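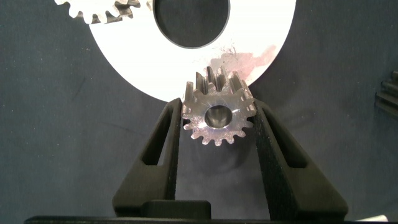
Old Town of Pluvholm

August 22, 2022
By the Places and Buildings desk

The Old Town of Pluvholm is the historic center of the port of Pluvholm. It stands on a low island between two arms of the Tasto River and is joined to the newer districts by three bridges. The quarter is known for its brick merchant houses, its covered market and the narrow passages that run from the main street to the water. Most of the buildings date from the 17th and 18th centuries, though many cellars are older.

Layout

The street plan is close to a ladder. Two long streets, Upper Quay and Lower Quay, follow the banks, and short lanes connect them. The main square, Prenura Square, lies at the eastern end, where the ground is highest. Lanes west of the square are between two and four meters wide and are closed to motor traffic except for deliveries before 10 a.m.

Street numbers begin at the square and rise toward the west. On Lower Quay they run along one side only, as the other side is open to the river.
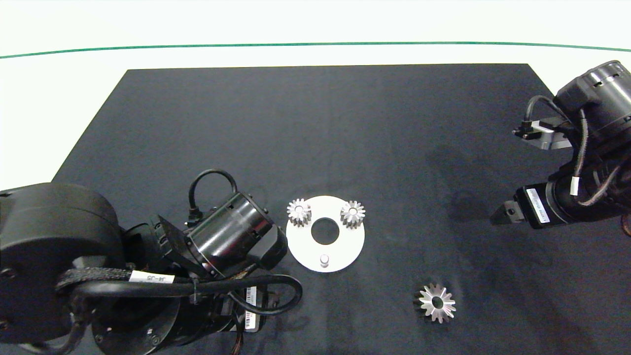 Architecture

The typical merchant house is three bays wide and four floors high, with a stepped gable facing the street. The ground floor held the shop and counting room. The family lived on the second floor, and the upper floors were used for storage. A hoist beam survives on many gables. Walls are of dark red brick laid in lime mortar, with limestone around doors and windows.

A second type, the passage house, has an arched opening through the ground floor wide enough for a handcart. Passage houses are found mainly on the north side of Upper Quay. Their rear yards were built over during the 19th century and now contain workshops and small apartments.

Building rules limit the height of new work to 20 meters. Plastic window frames and roof tiles of any color other than red or brown are not allowed on street fronts.

Main sights

The Covered Market was built on the site of an earlier fish hall. It has an iron roof on stone piers and room for 50 stalls. Food is sold on the ground floor. The gallery above is used for book and print sales on Saturdays.

The Ammann House, on the south side of Prenura Square, is the largest private house in the quarter. It was built for a family of salt traders and later served as a customs office. The painted ceiling in the front room was covered with plaster for most of the 19th century. The house is open as a museum and is closed in January.

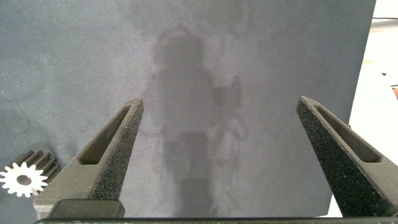
The Weigh House stands beside the middle bridge. It is a plain square building with a hipped roof and a clock on the river side. The ground floor is a restaurant; the upper floor is not open to visitors.

Flooding and repairs

The western end of the island lies only slightly above the river and has flooded many times. Marks cut into the corner of the Weigh House record the highest levels. A flood wall was added along Lower Quay, with slots at each lane where boards can be dropped in during high water. The cellars on that side are no longer used for storage.

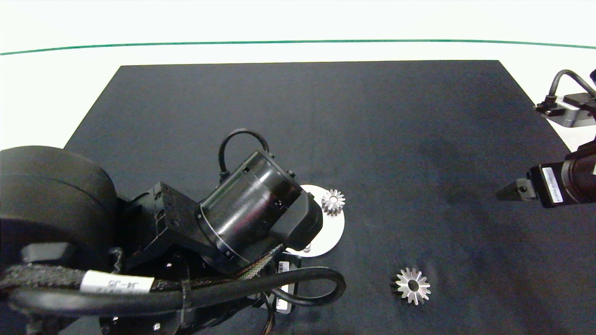 Damp remains the main cause of damage to the brickwork. Cement mortar, used widely in earlier repairs, holds water in the wall and causes the face of the brick to break away in winter. Current practice is to rake out the cement and repoint with lime. Owners of listed houses may apply for a grant toward this work, but not toward interior changes.

Access

Tram line 26 stops at the east bridge. There is no parking on the island, and the nearest garage, on the north bank, has 200 spaces. The lanes are paved with rounded stone and are uneven in places; a smooth strip for wheelchairs runs the full length of Upper Quay.

See also: Tasto River; Bridges of Pluvholm; Stepped gable

Contact | Copyright 2022 | Back to top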